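Zwischenbericht Haushaltsgreifer, Projekt Clanness
Stand: Mittwoch, 11. September

Wo wir stehen
Seit März haben wir in der Testwohnung in Redau 535 Durchgänge zusammenbekommen, davon sind 358 ohne Eingriff durchgelaufen. Ich hatte ehrlich gesagt mit weniger gerechnet und freue mich (auch wenn die Zahl etwas schöner aussieht, als sie ist, dazu gleich mehr). Die Kollegen von Medrano haben die Auswertung übernommen, das klappt prima.

Was schon geht
Feste Sachen mit klarer Form: Dosen, Schachteln, Becher. Da greift Riter inzwischen fast langweilig sicher zu! Den Tisch abräumen würde ich ihm zutrauen, solange keiner drängelt.

Was noch nicht geht
Alles Weiche. Bettwäsche falten haben wir neun Mal versucht und dann erst mal gelassen. Auch Kleinkram in Folie ist zäh, die Verpackung gibt nach und der Griff muss trotzdem halten. Deshalb üben wir gerade viel am Tablett, mit Süßigkeiten und kleinen Packungen, die aufgenommen und wieder abgelegt werden. 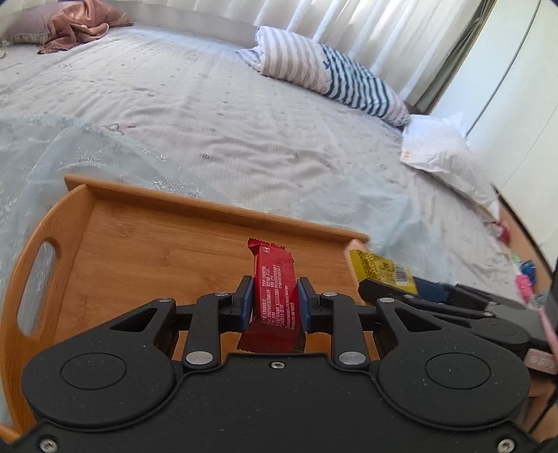 Wie es weitergeht
Bis zum nächsten Bericht möchte ich drei Aufgaben am Stück schaffen: Tablett leeren, Packungen sortieren, Tablett wegtragen. Das Budget reicht dafür, nur bei den Fingerpolstern brauchen wir Nachschub. Das Angebot schicke ich gesondert.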